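Does a Chopping Board Really Need a Groove?

Some cutting boards have a shallow channel running all the way round, close to the edge. Shops like to call it a "juice groove". It sounds useful. But is it?

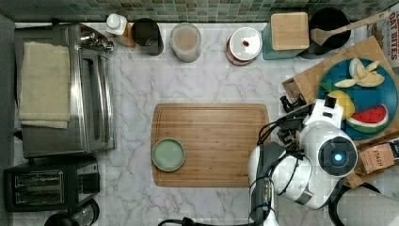 The idea is simple. When you slice a tomato or a ripe peach, juice runs out. On a flat board it can trickle over the side and on to the worktop. A groove is meant to catch it first.

I wasn't convinced, so I tried it with water, a spoon and a grown-up's permission. My board held 10 small spoonfuls in its groove before any spilled. That's more than I expected, but I had poured very slowly. When I tipped the board just a little, the water ran to one corner and over it went. So a groove only works if the board is level and you remember not to carry it to the sink like a tray.

What about bread? No juice there. Crumbs do fall in the groove, and then they stay there until you get them out with a brush. Fans of grooves don't mention that.

You may also hear that bamboo boards are wood. Not quite! Bamboo is a kind of grass. The stems are cut into strips and glued together under pressure. People say bamboo "cleans itself" as well. I don't believe a word of it. Wash it with warm soapy water, dry it, and stand it up so air can reach both sides.

Try the spoon test on your own board. If you get 17 spoonfuls, I'd like to see the spoon.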